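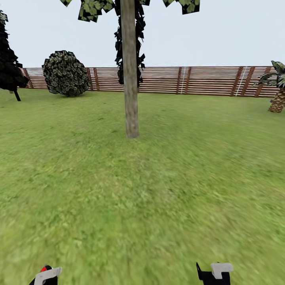 Pillcombe Technical College
Robotics and Automation, Unit 4
Handout 3: Comparing grippers in simulation, and how far to believe it
Updated 4 October 2023

Read this before the lab. It replaces the old handout, which took the simulator's word for rather too much.

1. What we are comparing

Two finger shapes for a parallel gripper. The Stevens finger bends over at the tip like an L. The Miltdale finger is a flat pad with a notch in its lower edge. Both makers say theirs is the better general-purpose finger. Neither says what "general-purpose" means, so we will have to pick tasks ourselves and admit that the choice of tasks decides a good part of the result.

2. The test world

We use the garden world for the first session. It has a lawn, a slatted fence, a few trees and a round bush. Students like it. I am less keen. The grass is a picture laid over a flat surface, and as far as the contact solver is concerned you are working on a very large table. Leaves on the trees are flat cards. A finger can pass straight through one and the log will record nothing at all. If your write-up claims that a gripper "copes well with foliage" on the strength of this world, you will lose marks.

The trunk is another matter. It has a proper collision shape, a plain cylinder, and you can use it for approach and alignment tests. The bark is only a texture. Friction is one number for the whole surface, set in the world file, and whoever set it did not measure a tree.

3. Things the simulator does tolerably

Reach and clearance. Whether the arm can get the fingers to a given pose without hitting itself. Whether a camera placed at the wrist or the head can see the fingertips at that pose. Timing of the controller, provided you leave the step size alone.

4. Things it does badly

Slip. Soft contact. Anything thin. Anything that depends on light: the sky in the garden world is one flat pale tone, and a vision routine tuned under it may fall over the first time the sun comes through a window.

Last December we ran 3000 simulated grasps per finger at Zenditville, then 101 on the bench with each. The simulator put the Stevens finger well ahead. On the bench the gap was too small to argue over. The simulated runs had used the default friction value, and when we lowered it the order of the two fingers swapped. Bear that in mind when a supplier shows you a bar chart.

5. Lab task

Work in pairs. Load the garden world with seed 3743 so that we all start from the same layout.

(a) Drive each gripper to the pre-grasp pose at the trunk. Do 20 approaches with each finger. Log position error and any contact reported before the fingers close.

(b) Change the friction value once, by an amount you can defend, and repeat. Keep both logs.

(c) Swap the left and right fingers and do a short set again. If the result follows the arm and not the finger, you have been measuring the arm.

(d) Write one page. State what was measured, what was assumed, and what you would need a real bench to find out. Failed runs go in the table with the others.

6. Common faults in past reports

Averages with no spread. Runs dropped as "glitches" with no rule for what a glitch is. Screenshots offered as proof of a good grip. The word "robust".

Bench slots for the second session are on the sheet outside the lab. Bring your logs, as the bench settings will be taken from them.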